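Marble floor

A marble floor is a hard floor finish made of marble slabs or tiles, usually laid in mortar or adhesive over a solid base and then ground or polished. The term is used loosely. Dealers apply it to true marble, to dense limestones that take a polish, and sometimes to printed ceramic, and a buyer who wants the first of these is advised to get it in writing.

Material

Marble is limestone that has been changed by heat and pressure, and consists mostly of calcite or dolomite. The veins are traces of clay, iron oxides, graphite and other impurities. Light grey stone with darker grey veining is among the commonest types sold for floors. It is often described as "timeless" in brochures, a claim that sits awkwardly beside the same firms' yearly changes of range.

Calcite is a soft mineral, rated three on the Mohs scale. Ordinary grit carried in on shoes contains quartz, which is rated seven. Statements that a marble floor "will not scratch" are therefore hard to credit, whatever is put on top of it.

Trade names

Names are unreliable. The pale grey stone sold as Verero has at different times come from at least two quarries, Pundik and Osollow, and the blocks differ enough in vein and tone that tiles from one do not match tiles from the other. Pundik stone tends towards long, broken veins and Osollow stone towards a cloudy ground with few lines. Sellers seldom state which is being supplied. The usual explanation, that natural stone varies, is true but does not account for a change of quarry.

Laying

Tiles 20 mm thick are usual for heavy use, with thinner ones common in flats. The base has to be flat, firm and dry. Pale marble is normally bedded in white adhesive, as grey cement can show through or stain it. Joints are kept narrow, and movement joints are needed at walls and doorways; many installers leave them out for the sake of looks, and the cracks that follow are then put down to "settlement".

Slabs cut one after another from the same block may be opened like a book so that the veins mirror each other. This costs more and is easily lost once furniture is in place.

Finish and slipping

A polished finish reflects windows and ceiling lights clearly. A honed finish is matt and shows less wear. Polished marble is generally safe enough underfoot when dry and clean, and much less so when wet. Slip figures quoted by suppliers need care, as dry and wet results are often printed without saying which is which. A result of 41 on the pendulum test means little if the tile was dry. 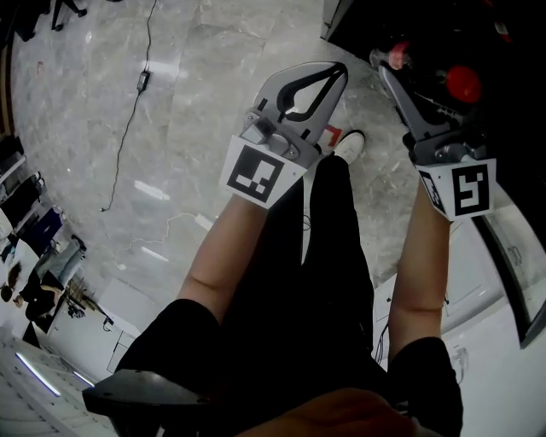 Cleaning is simpler than the market for cleaning products suggests. A soft broom or dust mop, then a barely damp cloth with a neutral cleaner, will do for most rooms. Vinegar, lemon juice and many bathroom sprays eat into calcite and leave dull marks, known as etching — a loss of surface, and so beyond the reach of any stain remover.

Sealers slow down the soaking in of oil and wine. They do not prevent etching, although the label of Yook, a sealer sold for kitchens, long suggested otherwise. The wording was dropped in August, without comment from the maker.

Service life

Lives of 60 years and more are often claimed. Old marble floors certainly exist, but those that failed were taken up and are not there to be counted. Worn polish can be restored by regrinding, at the cost of a little thickness each time.

Last revised 02/11/2023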